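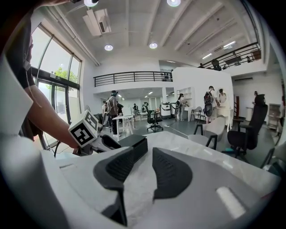

The main hall under the beams, with the upper floor beyond the railing.

June, by Pallavi Pandey
Print this page | E-mail this page

The hall at Jeltidport was let to us unfurnished, and most of what you see on this page came from our old rooms. It measures 166 square metres downstairs. The ceiling was left as we found it – white, with the beams showing – and the floor is a plain grey that takes chair wheels well. White desks went in first, then the shelving and the office chairs. Umesh Rathore drew up the layout. 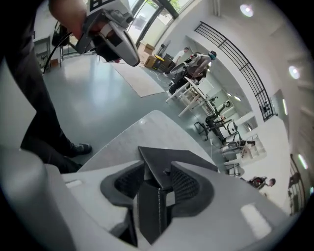 We kept the desks well apart so that people can pass behind a chair without asking anyone to move. The big windows do most of the lighting until four in the afternoon. Mats are put down where people stand for long spells, and boxes still to be unpacked stay near the glass.

The small tables were the last thing to be settled. We wanted tops without sharp corners, and chairs with arms for those who sit there longest – 20 minutes is usual, 40 at most.
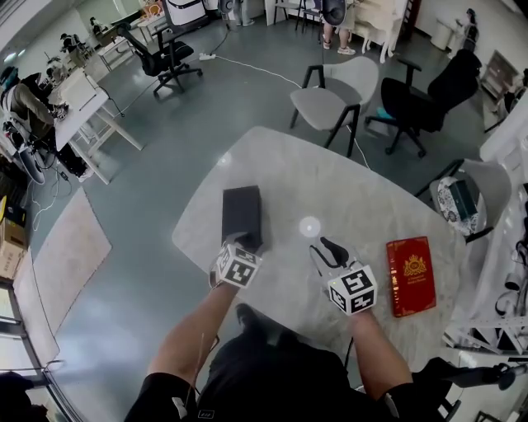

Kha Lâm writes that the upholstered chairs are comfortable enough but heavy to shift, and would like lighter ones upstairs.

Contact: Bhupendra Tripathi, hall bookings
© Jeltidport. All rights reserved.
Back to top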